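## Measuring what the kitchen circuit draws

The breaker for our kitchen counter tripped twice in December, both times before 7 a.m. I had been guessing at the cause, so I borrowed a plug-in watt meter from Zachary Fraser and spent an evening taking readings.

Some background. The counter outlets are on a 20-amp circuit at a nominal 120 volts, which gives 2,400 watts on paper. A breaker doesn't open the instant you pass its rating. The thermal element inside needs time to heat, and the time depends on how far over you are. A small overload can run for many minutes. A large one gets cut off in seconds, and a dead short trips the magnetic side at once.

The method was simple. Plug one appliance into the meter, plug the meter into the wall, run the appliance at its highest setting for 4 minutes, and write down the steady value. I ignored the first few seconds. Heating elements pull slightly more when cold, and the meter's display lags anyway.

The toaster settled at 998 watts. The toaster oven, on broil, settled at 1,758. Together that is 2,756 watts, or just under 23 amps.

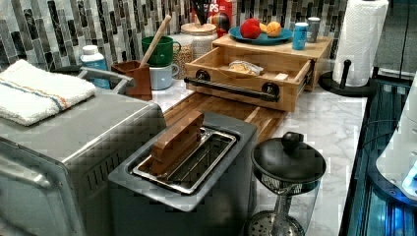 The toaster and the toaster oven share a counter.
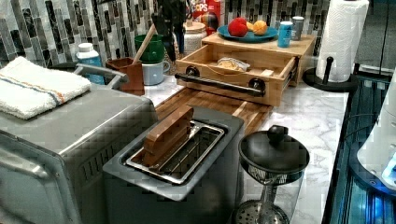
So the pair is 15 percent over the rating of the circuit. According to the trip curve for our breaker, it may hold at that level for a good while before opening, and this matches what we saw: most mornings were fine, and on two of them the oven had been going for a long stretch before the toaster went down.

Annick MacLeod wrote in after I posted the raw numbers to ask whether I had checked the voltage under load, as hers sags to 114 on the same kind of circuit and every wattage reading comes out low. I had not. I went back and did it: 119 with nothing running, 116 with the oven on. A resistive load draws less current as the voltage drops, so the real combined figure with both running is a little under what I get by adding the two readings. It is still over 20 amps.

Two fixes are possible. One is to run a second circuit to the far end of the counter, with 12-gauge wire and its own breaker. The other is to stop using both at once – free, and in effect as of this morning.

I still want to log the refrigerator. It is on a separate breaker, but the compressor start is too short for this meter to catch, and I'll need a clamp meter with an inrush setting for that.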